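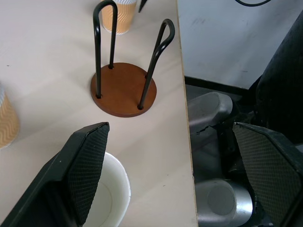 Ekwueme Course in Food Service Operations
Unit 6 handout: Tabletop and disposable goods at the self-serve station
Read before the October practical. Bring a printed copy.

6.1 Scope

This unit covers the small goods that stand on a self-serve table: paper cups, paper bowls, and the holders that keep paper towels upright and within reach. It does not cover dispensers fixed to a wall, dishwashing, or hot holding equipment. Those are in Units 8 and 9.

The material is short, but the setup and closing procedures are graded in the practical and students lose marks on them every term, mostly on spacing and on restocking order.

6.2 Terms

Single-wall cup. One layer of paperboard with a thin inner coating. Suitable for cold and lukewarm drinks. With coffee at serving temperature, the outside becomes uncomfortable to hold.

Ripple cup. A cup with a corrugated outer layer. The ridges trap air between the drink and the hand, so a separate sleeve is not needed. The ridges may run vertically or in waves; the pattern makes little difference to insulation, and buyers choose it mainly on looks.

Rolled rim. The curled top edge of a paper cup or bowl. It stiffens the opening, gives the lid something to grip, and is the part that touches the mouth. All handling rules in 6.5 follow from this.

Paper bowl. A wide, low container made on the same principle as a cup: a side wall, a sealed base, and a rolled rim. Its stiffness comes almost entirely from the rim. A bowl with a crushed rim will fold when lifted from one side and should be thrown out.

Countertop towel holder. A weighted or wide base with an upright that passes through the core of the roll. The upright may be a single post or formed wire.

6.3 Towel holders: construction and stability

Two requirements pull against each other. The roll must turn freely so that a person can tear a sheet with one hand, and the holder must stay where it is while the sheet is torn.

Tearing applies a sideways force at the height of the perforation. The holder tips if that force, multiplied by its height above the table, exceeds the combined weight of the holder and roll multiplied by the distance from the center of the base to its edge. In symbols:

F x h > W x r

where F is the pull, h the height of the pull, W the combined weight, and r the base radius.

Three points follow.

(a) A full roll is harder to tip than a nearly finished one. Complaints about tipping usually concern the last part of the roll, when W is small.
(b) Pulling low on the roll reduces h. Staff can be taught this. Guests cannot.
(c) Increasing r is the cheapest correction, but a wide base takes up table space.

Wooden bases with wire uprights are common in small cafes and offices. Check the points where the wire enters the wood. These holes take the full bending load. When they wear, the wire leans or turns, and the roll begins to drag on one side. A wire that can be moved by hand at the base should be reported and the holder taken out of service. Glue is not an accepted repair in this course.

Wood bases are wiped with a damp cloth and dried at once. They are never soaked. Standing water gets into the holes, swells the grain, and loosens the wire when it dries out again.

6.4 Table layout

The standard layout used in the Anddale training room is as follows.

1. Cups go toward the back of the table, away from the side where guests stand.
2. Bowls go in front of the cups.
3. The towel holder goes to the side, with enough clearance for a full roll to turn without touching a cup.
4. Nothing is placed with its base over the table edge.

Clearance is measured with a roll fitted. An empty holder looks much smaller than it is in use, and students who set out the table before loading the roll tend to put the cups too close. When the roll goes on, the cups have to be moved, and each move is another chance to touch a rim.

Light cups are the first things to be knocked over. An empty paper cup has very little weight and a base narrower than its mouth, so a sleeve or a trailing paper sheet is enough. Keep cups out of the path between the guest and the towel holder.

6.5 Handling

Hold cups by the lower half. Hold bowls from underneath or by the outside wall. Fingers do not go over the rim or inside at any time, gloved or bare.

Stacks stay in their plastic wrap until needed. Open one end only and push the stack out from the closed end. Any item that has touched the floor is discarded, including items still nested inside others if the outer one landed rim down.

Single items left standing on the table between services are treated as used. This applies even when they appear clean, and it applies to bowls as well as cups.

6.6 Par levels and restocking

Par level is the quantity that should be at the station when service opens. For the practical, use these values:

Ripple cups: 100
Paper bowls: 90
Towel rolls in reserve: 2
Lids: 400 per case, opened case kept under the table

Restock in this order: towels, cups, bowls, lids. Towels come first. A spill at a table with no towels stops the whole station.

Record each restock on the Viller sheet at the time it is done. Entries made from memory at closing are not accepted.

The Bredeo stock list groups cups by volume and not by wall type. Read the second column of the list before ordering. A case of single-wall cups ordered in error cannot be returned once opened.

6.7 Closing procedure

Remove all loose cups and bowls and discard them. Return unopened sleeves to the cabinet, rims down. Lift the towel holder and wipe the table beneath it; crumbs and sugar collect under the base and make it rock. Wipe the wire from top to bottom and then the base. Dry both. Leave the holder without a roll overnight if the room is being mopped or aired.

Check the base for level by pressing on opposite sides. Any rocking is noted on the sheet.

6.8 Problems for discussion

Work in pairs. Written answers are due at the start of the practical.

P1. A holder has been tipping when the roll is nearly finished. The base cannot be replaced this term. Propose two changes to the layout or procedure and state which term in the inequality each one affects.

P2. A station serves both coffee and iced tea from the same table. Give the case for stocking ripple cups only, then the case for stocking two types. Consider storage space, cost per cup, and the chance of a guest taking the wrong one.

P3. Sketch a layout for a narrow table that guests can reach from one side only. Mark the turning clearance of a full roll.

Reading for next unit: Unit 7, sections 1 to 4, lids and fit testing. Skip the appendix on molded fiber, which is being rewritten.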